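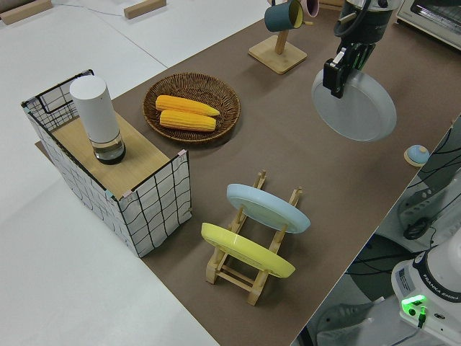 编篮里的两根黄玉米,桌上还有木质碗碟架

搜索 请输入关键词 站内搜索

口腔修复学实验课讲义(四):藻酸盐印模与灌模
2018年8月 Emiliano Paredes

上周收上来的模型我都看过了,气泡多的那几副我用红笔圈了出来,各自去架子上领。这次课把取印模从头再讲一遍,讲得啰嗦一点,大家忍一忍,考核的时候你们会感谢我的(也可能不会)。

一、选托盘

先看牙弓,再拿托盘,别反过来。托盘内侧和牙弓之间要留出3到4毫米给材料,太紧了材料薄,脱位时容易撕裂、变形;太松了又浪费材料,病人还难受。上颌托盘后缘要盖过上颌结节和颤动线,下颌要盖住磨牙后垫。去年有位同学嫌换托盘麻烦,用小一号的硬压下去,结果第二磨牙远中根本没取到,重来三次,仿头模的脸皮都快被他扯下来了。

我们实验室的Brutard托盘是有孔的,边缘偏短,需要加长的地方用蜡条接一下。蜡要烤软再贴,贴完用手指抹圆,不要留尖角。

二、调拌

水粉比按厂家说明来,不要凭手感!我知道你们看我调的时候好像是随便倒的,那是我调了太多年,你们先老老实实用量杯。Cernia这一款的粉要先把罐子摇松再舀,刮平,不压实。先放水还是先放粉?这门课统一先放水,后加粉,粉湿透了再用力。

调拌时橡皮碗握在手心里慢慢转,调拌刀贴着碗壁碾压,把气泡挤出来。动作像抹墙,不像打鸡蛋。调好的材料应该是光滑的,像奶油,挑起来不往下滴。调拌时间30秒左右的同学和一分钟的同学我都见过,请看说明书上写的是几秒,然后看表。

水温很多人不当回事。夏天自来水偏热,凝固就快,你还没进口它已经开始变稠了。天热的时候兑点凉水,冬天反过来。想延长操作时间就调水温,千万别多加水,多加水出来的印模强度差,一撕就破。

三、入口

病人坐直,头稍微前倾。取上颌时我站在病人右后方,取下颌站右前方,左利手的同学镜像过来就好。进口之前先用手指抹一点材料在咬合面和上腭最高处,这一步能少掉一大半气泡,上周圈红笔的几位,多半就是省了这一步。

托盘旋转着进,用一侧推开口角,另一侧用口镜或手指牵开。上颌先压后部再压前部,让多余的材料往前走,别往咽部跑。就位之后做肌功能修整:牵拉上唇向下、颊部向下向前,下颌还要让病人抬舌、伸舌。然后稳住,手不要动。凝固过程中托盘一晃,印模看上去好好的,灌出来就是不准,这种错误最难查。

恶心怎么办?让病人用鼻子慢慢呼吸,低头,跟他聊天,让他抬一条腿也行,分散注意力挺管用。材料少放一点在后缘。真的要吐就取出来,不要硬撑,也不要跟病人说“再忍一下就好”说五遍。

四、脱位与检查

材料凝固后再等一会儿,先松开边缘的封闭,然后沿牙长轴方向快速取下。慢慢摇出来是大忌,藻酸盐受力时间越长,永久变形越大。

取出来对着灯看:
牙列是否完整,最后一颗磨牙的远中有没有
有没有气泡、撕裂,材料有没有和托盘脱开
切端和牙尖处有没有露出托盘底
系带和前庭沟是否清楚

有一条不合格就重取。重取不丢人,拿一副坏印模去做活动义齿,后面全错。

五、冲洗、消毒、灌模

流水冲掉唾液和血迹,甩去多余的水,按本室的规程喷洒消毒,装密封袋放到时间。藻酸盐放在空气里会失水收缩,泡在水里会吸水膨胀,所以消毒完尽快灌,暂时灌不了的用湿纸巾包着放密封袋里,别拖。把印模搁在窗台上去吃午饭的事,我这里就不点名了。

石膏先放水后放粉,真空搅拌机排队的人多,手调也可以,调完在振荡器上震一震。灌的时候从一侧最后面的磨牙开始,少量多次,看着石膏自己流过每一个牙窝,再往前走。一大勺扣下去肯定有气泡。孤立牙可以插一小截牙签进去加强。石膏初凝前不要翻转,发热过后完全硬了再脱模,最好就按我们说好的时间来。

六、作业和考核

每人交上下颌模型各一副,底座修整好,学号写在底座后面,用铅笔,别用马克笔。评分里印模占70分,模型占30分。没过线的下次课前来找我补做,我一般都在实验室。

预习请看活动义齿那一章的牙列缺损分类,下次课要用到。还有,水槽的石膏沉淀池上学期堵过一回,剩下的石膏等硬了敲下来扔垃圾桶,橡皮碗也一样,捏一捏就掉了。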